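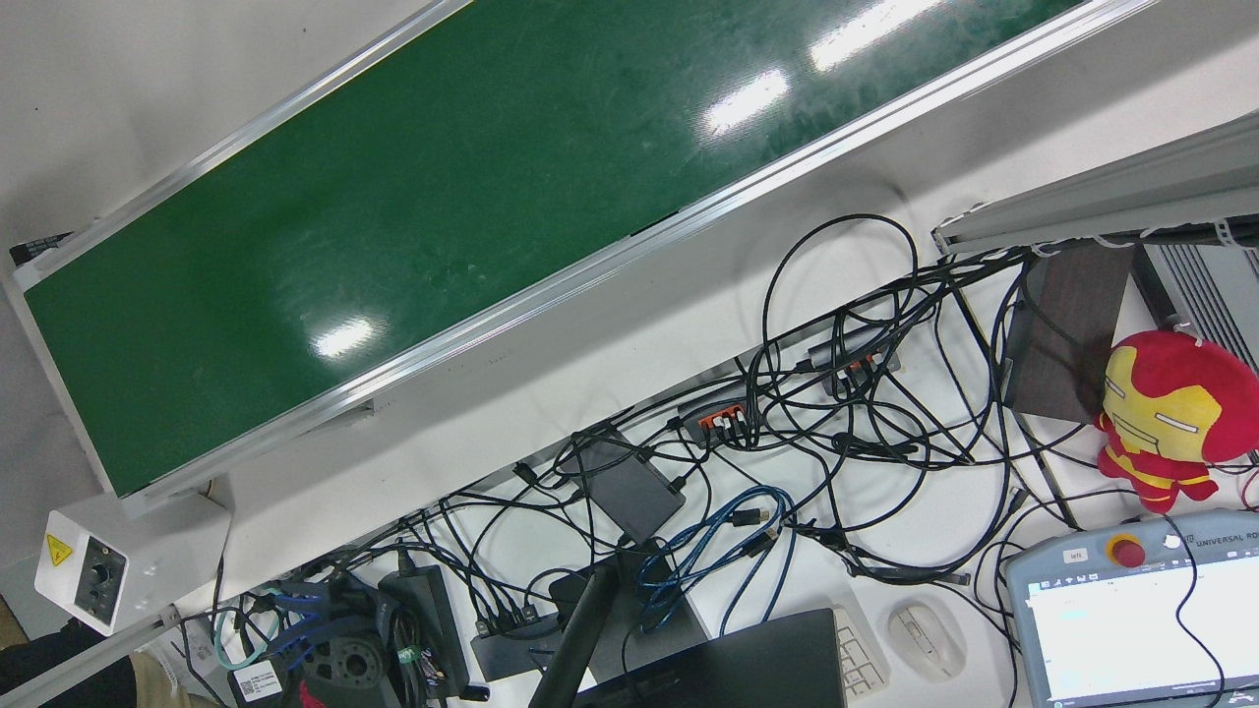 Fig. 2. The green belt, with the control box under its lower end and the cable table alongside.

Section 4: Sorting out the cables before you start the belt

I've set up the Drorach bench line more times than I can remember, and the belt itself is the easy bit. It's the cables that eat up your afternoon! Give yourself a clear hour and put the coffee somewhere else.

1. Turn the speed knob all the way down and unplug the control box at the wall. The knob is the black one on the white box, same box as the yellow electrical sticker.

CAUTION: Leave the cover on that box. If you think something inside needs fixing, call the Gosselin service desk.

2. Find your two USB hubs and pull them toward the middle of the table. I label mine by color (orange ports, gray case) and stick a bit of tape on each plug before I move it.

3. Follow one cable at a time from the hub to whatever it feeds. Don't yank – lift the loops off the top first and the rest gets a lot looser.

4. Coil any spare length and tie it with a soft strap. The blue USB cables on my table go in wide, lazy loops, and I never fold them tight.

5. Lay power adapters flat, with nothing piled on them.

6. Check for loops that reach up toward the belt. Bring them down and clip them to the table at least 500 mm from the side rail.

Note: The Beltimley clips (part 167) fit most tabletops, but thick ones need part 629.

7. Plug the control box back in and bring the speed up slowly with the belt empty. Watch one full turn, then go on to Section 5.

Iron Man is optional, but he does brighten up the table.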